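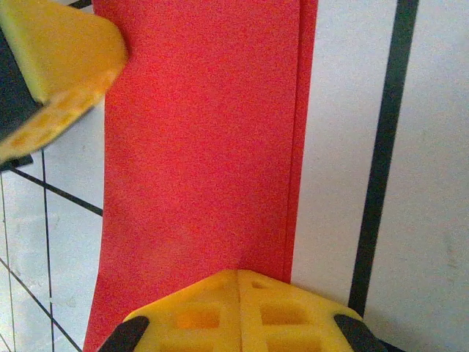

Two arms do not make a robot useful, Dilruba Karunaratne told me before I had opened the Tuneck kit. She has used the older Flastine set since December and wanted to hear about the fingers first.

So, the fingers. They are yellow, with small recesses, and they grip thin red sheet better than I expected.
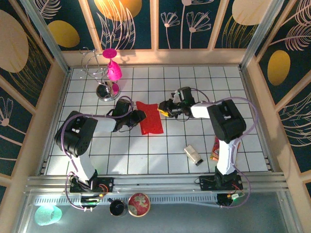

What you pay for

The kit costs 519 euros and needs 6 screws per arm. Both arms sit on one rail — a good decision.

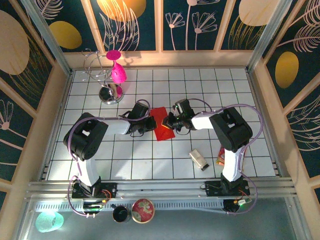 Face to face: the two grippers with the red sheet between them.

Software is the weak side. The manual is short, and I restarted the Estrella program many times.

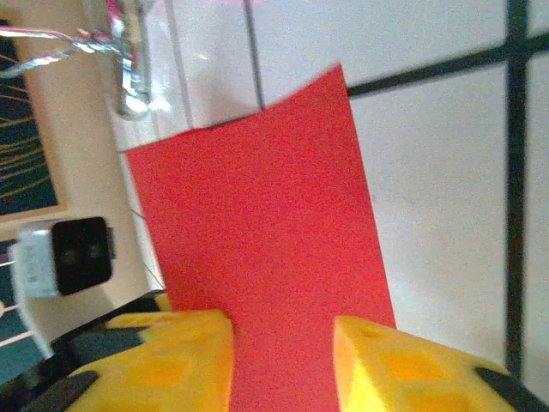 Photos: Balard

I would buy it for a school club, but I would ask for a better manual.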